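Home Espresso and Roasting Board > Beans and Storage
Topic: Resting time for very dark roasts, and freezing

ksipos_levente
I have been working through a 2 kg bag of the Rácz dark blend and the first week was close to undrinkable. Shots ran fast, crema was thick and collapsed in seconds, and the taste was ashy. After that it settled. I stored it in the original valve bag at room temperature. Grinder is a Clevach with the stock burrs. Dose 18 g, yield 36 g, 92 C.

Two questions. How long do you rest a roast this dark before pulling shots, and at what point do you freeze the remainder?

noemi_b
Dark roasts degas faster than light ones because the bean structure is more porous. I rest mine 6 days and start using them then. Anything I can't finish in two weeks goes in the freezer on day 6, in single doses.

Your temperature is high for that blend. Try 89 or 90 before blaming the rest period.

erdos.katalin
Disagree on 6 days. I have had the same blend peak well after that. Rest time depends on the roaster's profile, how full the bag is and the room temperature. In July my kitchen sits at 29 C and everything moves faster.

For reference, this is how mine go from the bag to the grinder. I tip them into a glass first so I can look them over for stones and quakers.
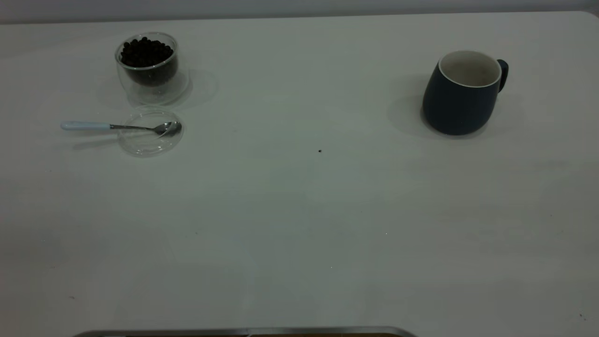

Does freezing stop degassing completely?
It slows it to a very low rate. Expect the coffee to behave much as it did on the day it went in, provided the container is sealed and nearly full.

noemi_b
Fine, but "depends" is no help to someone who asked for a number. Start at 6, pull a shot, write it down, repeat every second day. If it still foams like soap, wait.

dtdo
Question about the freezing part. I read that you have to let the beans come back to room temperature before grinding. Da-eun here, new to the board, sorry if this is in a sticky somewhere.

noemi_b
With single doses you can grind straight from frozen. You will probably need a small grind adjustment. With a large container, let the whole thing warm up closed. Opening it cold lets moisture condense on the beans, and going in and out of the freezer with the same jar repeats that every time.

barta_k
I weighed this out last winter. 177 g per jar, jars filled to the lid, frozen for 40 days, compared against the same batch kept in a cupboard. Three of us tasted blind. The frozen coffee was picked as fresher every time. Small sample, one batch, no refractometer, so take it for what it is.

erdos.katalin
What jars? I tried the Trutidberg clip-top ones and the gasket went stiff in the cold. You could hear air moving when you pressed the lid.

barta_k
Plain screw-top canning jars. I had the same trouble with the Trutidberg gasket - it was fine in the cupboard and useless in the freezer.

ksipos_levente
Update. Dropped to 90 C and went two steps finer. Ash is mostly gone, some bitterness left at the end of the shot. I have split the rest of the bag into doses and frozen them.

On surface oil: is shine a fault at this roast level or expected?

erdos.katalin
Expected. Past second crack the oils come to the surface. Matte beans at that level would make me check the label. What you want to avoid is a stale or paint-like smell. Clean the hopper and burrs more often, every two weeks on a dark blend.
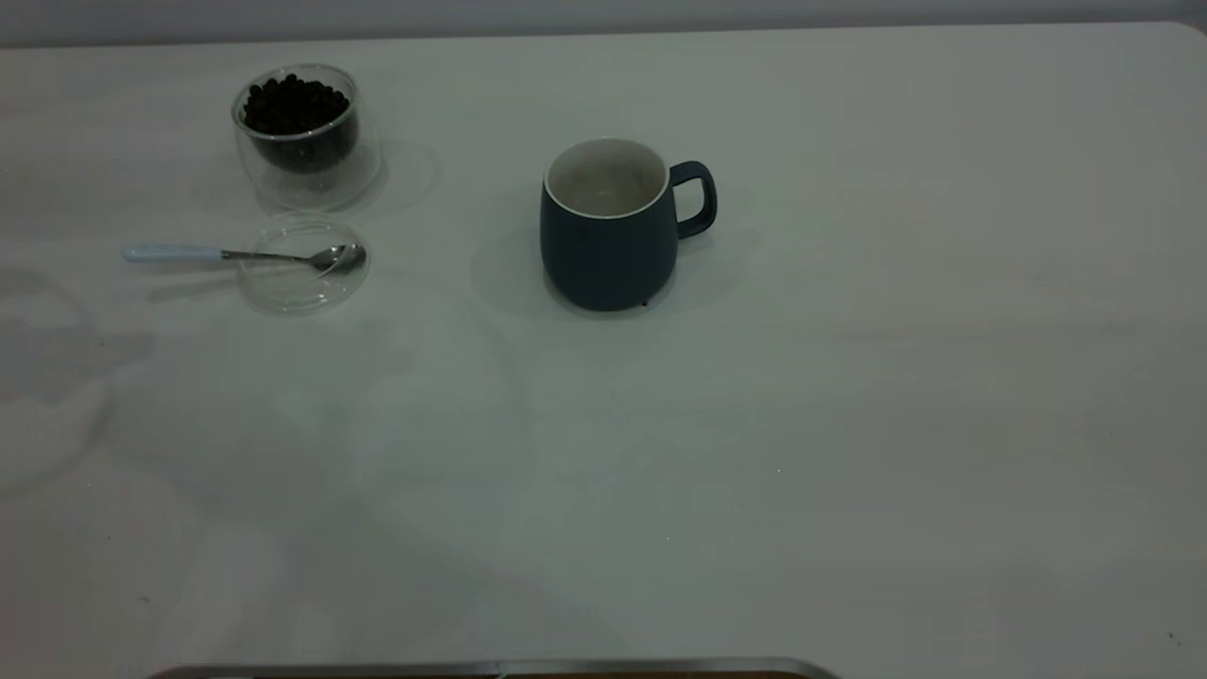 Dark roast in double-walled glass.

noemi_b
Shine also increases with age, so it is a weak indicator either way. Smell is better. I would also stop using a hopper for anything oily. Weigh each dose and feed it in.

barta_k
Hopper is fine if you empty it at night. Mine has run that way for years with the occasional brush-out. Single dosing changes the grind slightly on some machines because there is no weight of beans above the burrs.

noemi_b
Then adjust the grind once and leave it there.

ksipos_levente
I will try both ways on the next bag and post the shot times. The Cledari scale logs them, so that part is easy.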